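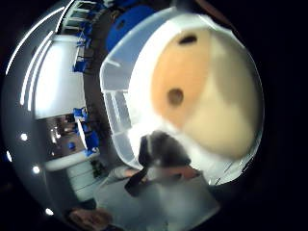
Brellham Tenants Association, minutes, November. Started 7:10, late, key trouble again. Present: Adoración Nieto (chair), Hugo Bermúdez, Candela Cifuentes, Yichen Lu (notes). Apologies from Hugo Soler. Last minutes agreed with one fix, the hall rent is 77 not 70. Storage next. Candela wants one kind of bin for the hall closet, translucent white plastic with the rounded rim, so people can tell something is in there before they drag it out. Agreed. No lids for now. Labels on the short side, Candela to do.

Heating. Letter from Miranda (the managing agents) says the boiler in the Nisia block is "under review". Same wording as last time. Adoración read out her reply, everyone fine with it, Bermúdez asked for "disappointed" to be changed to something stronger. Left as is. Apartment 409 still has no hot water mornings. Yichen to call Miranda before 9 am when they still pick up.

Winter supper. Date still open, depends on the hall. Budget 500, of which 300 for food. Bermúdez thinks too much on food, Candela thinks to little. Long talk about soup. Two soups, one with no meat.
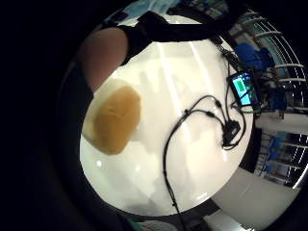 Bread from the corner place if they will do the same deal. Paper plates out, people bring there own bowls. Sign-up sheet goes by the mailboxes, Hugo S. to print (tell him).

Bikes. Still chained to the stair rail, Nisia side. Polite note first, then Miranda.

AOB. Flilix want to put parcel lockers in the lobby. No details, no price. Ask for both.

Closed 8:35. Next one same time, Adoración has the key.

Last updated: November

Related
Minutes, October
Boiler letters so far
Winter supper sign-up

Contact the association | © Brellham Tenants Association | Back to top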